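Play kitchen plates, how many is too many?
Posted May 11, 2021

Kornél M
Setting up a pretend cafe for my two on the white table. Big lavender plate, little blue one, a couple of strawberries and that's lunch, eh?

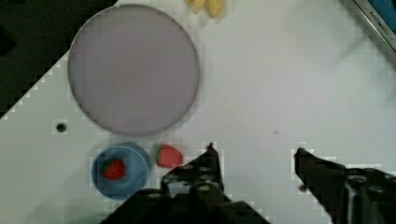

I'd like to stop there, but my mum keeps mailing more dishes.

gakard16
Stop there! Mine just dump everything.

Kornél M
Too late, I like the green colander too much. It stays across from the toaster oven.

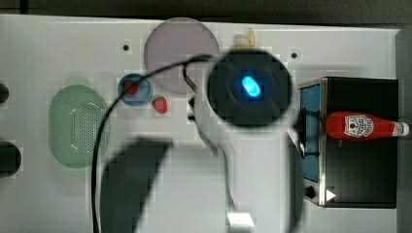

Maj-Britt disagrees, she'd put the colander away and bring it out on rainy days.

Kornél M
Hmm, maybe. Plates stay out, though.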